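Search this board
Posted in: Shop Floor & Back Office > Automation

wvanloon
We've had the robot at Prarnside since February. It does the tidying: slippers back on the shelves, chairs straight, that sort of thing. Two of us used to do it for the last 50 minutes of every shift. Now I do returns paperwork in that time, same pay. Anyone else had their hours moved about like this?

kirui_o
Yes, at Husard. They said no jobs would go and none did, but the easy part of the day went. Tidying was when I got to sit my brain down for a bit.
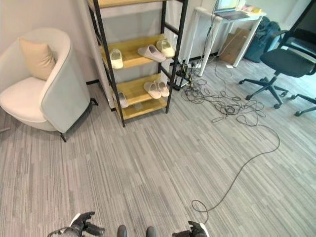 It's all screen work now and I go home more tired. I've asked for 15 minutes back as a proper break. No answer yet.

randi.strand
Can't agree. My knees were finished from bending down to low shelves. Let the machine do it and give me the paperwork.

kirui_o
Fair enough on the knees. I'd still like to have been asked first.

G_MacDonald
Who picks up after it when it gets stuck? With us that's "whoever is nearest" and it isn't written down anywhere.

wvanloon
Same here – usually me. I keep a note of every time now, with how long it took.

randi.strand
Good, take that to your supervisor. We got ours put on the rota that way.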